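Work and Technology, Unit 6 handout
What happens to the job when the machine arrives
August 2022

Read before the seminar. The reading for Unit 7 is longer, so enjoy this one.

1. The laundry at Dristport

Our running case is a contract laundry in Dristport that washes for hotels and two hospitals. It had 80 people on the floor when the Lambert line went in. Lambert was the in-house name for a conveyor, a sorter and a folding machine that were bought in three separate years and never quite spoke to one another. The business plan promised that the line would "free staff for higher-value tasks." Students should keep a list of every time they meet this sentence in their working lives. The higher-value task at Dristport was standing at the mouth of the folder and pulling out the fitted sheets.

Note what the plan measured. It gave a rate of 3,976 pieces a shift and compared it with the old rate. It left out the pieces that came out folded wrong and were folded again by hand, since these had already been counted as folded.

2. Three words to keep apart

Task: one thing that gets done. Matching a pair of pillowcases.
Job: a bundle of tasks that somebody is paid for. Usually includes several that appear in no written description.
Skill: what lets a person do the task on a bad day, with the wrong cart and a torn bag.

Machines take tasks. Managers then redraw jobs around what is left over. Most arguments about automation mix up the first two words, and most purchase orders forget the third. At Dristport the sorters could tell by feel which towels had another month in them. Nobody had asked for this, so it was missing from the specification, and in October a hotel sent back a whole load.

3. Pace

Before the line, the folding tables had a rhythm the workers set, including a slow stretch after lunch that management knew about and pretended not to. Afterward the conveyor set it. Output per hour went up a little. So did complaints about wrists and shoulders. The site bought 300 gel mats for people to stand on, a figure that puzzles me every year, and I have stopped looking for the explanation.

Compare the Jiltdale depot, same owner, where the workers were given a stop button and permission to use it. They used it less than anyone expected. The owner described this in the annual report as a triumph of engineering.

4. Teaching the machine

Cloth is hard for robots. A steel bracket is the same shape each time you reach for it, while a towel has a new shape whenever it is put down. Engineers can write rules for brackets. For towels, one common approach is to have people do the handling with grippers held in their own hands, record it, and train a system on the recordings.
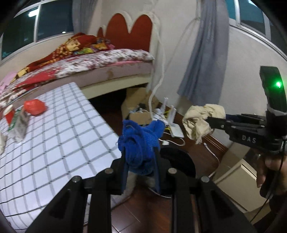
So a new kind of work appears, and it deserves the same questions as the old kind. Who is paid for it, by the hour or by the piece? Does a fumbled attempt count? The Cutville project, which we cover in Unit 7, logged 398 usable demonstrations from its first group and paid only for those. "Usable" was decided afterward, by somebody else, in another building. Anyone who has read about nineteenth-century piece rates will feel at home.

There is also the matter of who gets asked. Cutville began with graduate students, who folded towels the way graduate students do. Later it brought in laundry workers, and the recordings improved. The workers' pay stayed at the student rate.

5. For the seminar

Bring one task from a job you have held that was never written down. Restaurant and retail jobs are fine. Internships are fine too, if you did anything.

Write about a page on how you would explain that task to a person who had to buy a machine for it. Then cross out every sentence containing the word "just" and see what is left.

Pages go in the tray outside my office. The online submission system is being upgraded to save us all time and will be back when it is back.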